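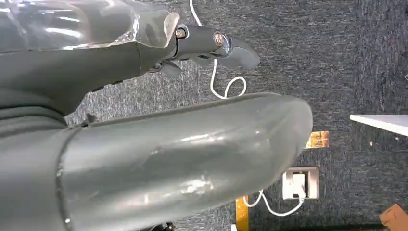

Floor Power and Carpet, Traslow Building, Ground Level

Gallery updated May 2023

The ground level at Traslow was recarpeted and rewired for floor power in October, under one contract. Olto supplied the carpet and Engebretsen did the electrical work. This page collects views of the floor as used, with notes on the finish, the outlets, the cable runs and the tape marks. Captions are short. Drawings and load schedules are held in the building file and are not repeated on this page.

Carpet
Dark gray with a coarse weave and small light flecks. The speckle hides lint and minor soiling between cleanings. The same color runs through all 4 rooms on this level, with no border or change of direction at the doors.

Floor outlet
White rectangular unit set into the carpet, shown with a white plug inserted. White was chosen over dark gray so that the outlet can be found quickly and is less likely to be stepped on.

Cable run
White cable, lying on the carpet, with a loose loop in it. Slack of this kind is acceptable at a work position. It should be kept out of the walking lane and should not be pulled straight, as that puts side load on the plug.

Cable exit at the plug
The cable bends away from the base of the outlet. Keep the bend wide. Do not set furniture legs or equipment on this section.

Orange tape
One strip on the carpet next to the outlet. Orange reads clearly against the dark gray from standing height. Use only the low-residue roll from the supply cabinet. Standard packing tape leaves adhesive in the weave, and the flecks do nothing to hide it.

Maintenance notes

Vacuum with the brush roll raised within two feet of any outlet. Unplug and lift loose cable first, then set it back along the same line.

Spot clean with a damp cloth only. No liquid cleaner is to be sprayed onto the carpet near an outlet. Apply it to the cloth, away from the unit.

Tape that has started to curl should be removed and replaced. Pull it back low and slowly, in line with the strip. Pulling straight up lifts fibers.

A spare outlet cover and 2 boxes of matching carpet are stored in room 43. Titov keeps the same carpet on order under the building account; delivery is normally within 5 working days.

Report a loose outlet, a cracked cover or a warm plug to the building desk and stop using that position until it has been checked.

Related pages
Ceiling and lighting, ground level
Wall outlets and data points
Stair finishes

Page maintained by the Traslow building desk. Corrections to captions can be left at the desk in writing, with the page title and the caption heading.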